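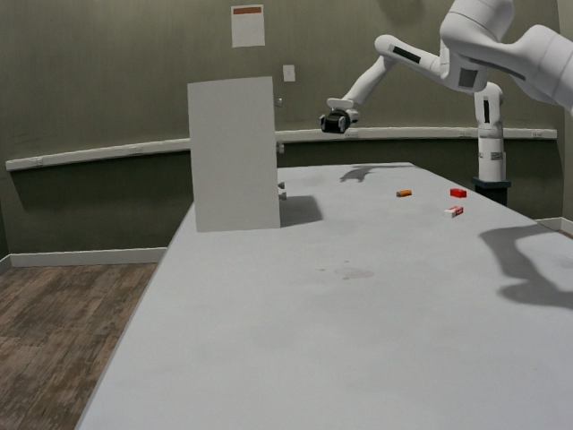
About us

Reading time: 6 minutes

Filed under: Who we are, Robots and learning

Troltevon is a small company that makes examples for robots to learn from. If you have arrived here from one of our customers, or from the open day, or because your cousin works here and you have never quite understood what she does all day, then welcome, and do get comfortable, as we tend to go on a bit once we start.

We began in two rented rooms above a bicycle shop in Wokgate. Danuta Czerwiński had spent years teaching people to operate lifting equipment, and Manolis Gavalas had spent the same years writing software for machines that sorted parcels. They met on a training course that neither of them enjoyed, and talked through most of the second afternoon about why a machine that could do one job beautifully would fall to pieces when somebody moved the box a hand's width to the left. Danuta's view was that people learn a job by seeing it done many times, slightly differently each time, and that she couldn't see why a machine should get away with less. Manolis went home and started writing what became Duda, the program we still use every day to record a task from beginning to end.

There are 16 of us now, and we have a proper front door.

What we do

A customer comes to us with a job they would like a robot arm to learn. It might be putting small parts into a tray, or turning a block so that it faces the right way, or picking one thing out from among its neighbours without disturbing the rest. We sit down with them and ask a great many questions, some of which sound daft. Does it matter which end you pick it up by? What should happen if it is already in the right place? How near is near enough? You would be surprised how long a room full of sensible grown-ups can spend on that last one, and we have learned to put the kettle on first.

Then we build the job in simulation. Most of our work starts there these days, with a table, a pair of arms, a few simple objects and a plain room for them to be in. The picture at the top of this page comes from one of our simulated rooms, with an orange capsule shape and a couple of small blocks on the table, ready for a pick-up task. Simple shapes like those are where nearly every project begins. They are easy to tell apart and easy to describe, and if the arm can't manage a little red block then we would rather know about it before anybody starts talking about teacups.

Once the room is built, our operators get to work. Each one guides the arm through the task by hand, using a controller at their desk, and Duda keeps the whole thing: where the joints were, what the gripper was doing, what the simulated cameras saw. We call one complete go at a task an example. A first batch is normally 800 examples, spread between several operators so that the learning system doesn't pick up one person's habits and take them for the rules. (Tadeusz Stępień approaches everything from the left. We are very fond of him, but we wouldn't want a whole warehouse doing it.)

Between examples the objects are moved. Sometimes Duda does it at random and sometimes we do it ourselves, as random placement is surprisingly poor at coming up with the awkward arrangements that crop up in real life - two things touching, say, or something lying right beside a much bigger neighbour. We change the light too, and the colours, and now and then we tuck a few marks and smudges on to the tabletop. Real tables have them, and a system that has only ever known a spotless one can get itself into a terrible muddle over a coffee ring.

Checking

Every example is watched by a second person before it goes anywhere. This is slow and we make no secret of it. Genowefa Wieczorek leads the checking team, and she has a firm rule that the person who recorded an example may not be the person who passes it. Her checkers look for hesitations, for bumps, for grips that held by luck, and for that odd little wobble you get when the operator has sneezed. Doubtful ones are marked and talked over. Some are thrown away, and some are kept with a note attached, as a good clear record of a mistake can be very useful to a learning system so long as it is labelled as a mistake.

We also write a plain sentence to go with each example, saying what was asked for. "Pick up the red block." "Move the capsule nearer to the wall." Several people write them in their own words, and we don't tidy them up much. People who will one day be giving instructions to these machines will not all speak like a manual, and it seems only fair to get the machines used to it early on.

From the computer to the bench

Simulation gets you a long way, though it doesn't get you the whole way. Friction is never quite right. Things on a real bench roll further than they should, or stick, or squeak. So in July we opened Flodow, our workshop on the ground floor, where the same tasks can be tried on real equipment and the results set next to the simulated ones. Ju-won Ham runs it. She came to us from a firm that repaired hospital beds and has no patience at all for a robot that only works on a screen, and we are much the better for having her.

When a task behaves differently at Flodow, she writes up what she found and takes it upstairs, and the simulated room gets altered to suit. Then we record again. Our longest project so far went up and down those stairs for 72 weeks, and by the end of it the people involved could have drawn that table in their sleep. The customer is still with us.

How we look after our operators

Guiding an arm carefully for hours is tiring work, more so than it looks, and the examples get worse when people get weary. Nobody here records for longer than 2 hours without a proper break away from the desk, and operators swap over to checking or sentence writing for part of each day. Everyone who records is on the staff and paid by the hour, never by the example. We tried counting examples per person for a short while in the early days. People hurried, the grips got sloppy, and Genowefa had to throw out most of a batch. We stopped.

You don't need any background in robots to join us. We have had a baker, a piano teacher, a retired surveyor and a number of people straight from school, and the thing they had in common was that they noticed small things and didn't mind doing something again. Training takes a few weeks, and Danuta still teaches the first morning herself. She brings biscuits.

Working with us

We take on work from companies, universities and colleges, large and small. If you have a job in mind and aren't sure whether it is the sort of thing a robot could learn, write to us anyway and tell us about it in ordinary words. A sketch on the back of an envelope is fine. If we think it can't be done yet, or that somebody else would do it better, we will tell you so, and where we can we will pass you on to them.

School groups are welcome at Flodow in term time, by arrangement. There is a step at the side entrance, so please let us know beforehand if anyone in your party would find that difficult and we will bring you in through the front.

Page last updated November 24, 2024

Contact us | Work with us | Visiting Flodow | Privacy | © Troltevon, Wokgate. All rights reserved. | Back to top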